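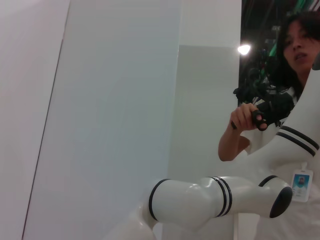
Tresby fits out workrooms. We make and install panels, wall facings and tabletops for small offices, clinics, classrooms and repair shops, mostly in and near Illbridge. Nearly everything we sell is white or a light gray, and nearly everything is matte. The tall panel standing against the white wall is a pale gray with a little blue in it, and the lower part of the wall is a light gray too, with bright white above. Customers often ask for that two-tone arrangement. The gray goes where chairs and bags rub, and the white keeps the upper part of the room light.

The company was started by Hedvika Oravec, who had spent 16 years measuring and fitting shop interiors for other people. Her first job under the Tresby name was a waiting room for a dentist, four panels and a counter. She still does most of the site measuring. Žofie Pešek joined the following June and runs the workshop, the ordering and the schedule. If you call about a delivery date, you will probably talk to her.

Our shop is a single floor of 4,000 square feet on the Illbridge side of the rail line. Cutting and edging are at the back by the loading door. Finished pieces are stored upright in the front half, so if you come by to look at colors, use the side entrance and mind the racks.

Tabletops are the part of the business that has grown the most. We started making them when a customer wanted a work surface to match her wall, and then the customer next door wanted one. A plain white top suits people who handle small things all day: it shows a dropped screw, and it wipes down with a damp cloth.

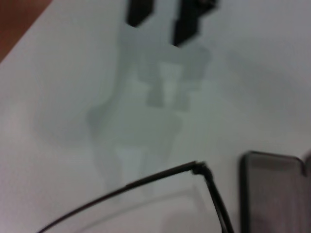
It also shows every scratch, and we say so before taking an order. For heavy tools we suggest wood, or a white top used only at the end of the bench where the fine work is done. We make tops up to 58 inches long in one piece. Longer ones are joined, and the joint can be felt if you run a finger over it.

We take orders of any size. The smallest last year was one shelf. The largest was 200 panels for Satex, delivered over several weeks — we borrowed a second truck from Khamphan for that one and have shared deliveries with them since.

Site visits within Illbridge are free. Bring or send a sketch with measurements if you have one, even a rough one.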